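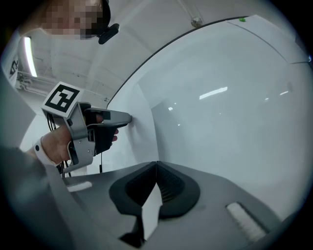
## Teilnehmende für Vorführtag gesucht: Greifen mit Handgreifern

Für unseren offenen Vorführtag im Mai sucht Ereler Personen, die vor Besuchern mit handgeführten Greifern arbeiten. Gearbeitet wird zu zweit, je ein Greifer pro Person, an einer großen weißen, glänzenden Fläche. Vorkenntnisse in der Robotik sind nicht nötig.

**Aufgaben**

- einfache Handgriffe nach Anleitung wiederholen, im Stehen
- kurze Fragen der Gäste beantworten — Fachliches übernimmt das Team
- Teilnahme an einer Probe in der Halle Bai

**Voraussetzungen**

- Mindestalter 18 Jahre, gutes Deutsch
- ruhige Hand, keine Beschwerden an Handgelenk oder Schulter

**Rahmen**

Wir vergeben 20 Plätze. Die Vergütung beträgt 115 Euro für Probe und Vorführtag zusammen, Getränke und Mittagessen sind frei. Erwartet werden etwa 252 Gäste.

**Anmeldung**

Formlos und schriftlich an Genivaldo Brandão, Ereler, Stichwort »Zeva«. Bitte Telefonnummer und Händigkeit angeben. Zusagen verschicken wir zwei Wochen vor der Probe.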